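Subject: Re: [hayat-floor] Arm on the folding bench

On 2 April, Khurram Baloch wrote:
> Does anyone know what happens to the second shift once
> the arm is running? Coveck told us 53 cloths an hour.
> Kausar says we all stay on.

Khurram,

Kausar is right. Two of us move to checking and packing, same hours, same rate. The 53 is Coveck's number and I would not plan on it yet. We fold about 800 a day by hand at Skindstead.

The base now stands near the far edge of the table, so whoever works there needs to mind the cables on the right. 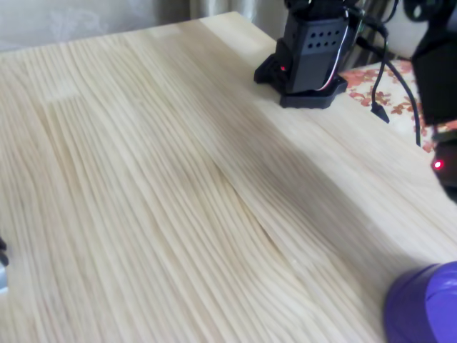 Arm base on the pine table, floral cloth behind.

What does change is the standing. Checking can be done sitting down, and Sze-wing has asked for proper chairs. She also wants the training written into our job sheets before anyone swaps over. I agree with her.

If you would rather stay on hand folding, tell me before the rota goes up.

Noemi Guerra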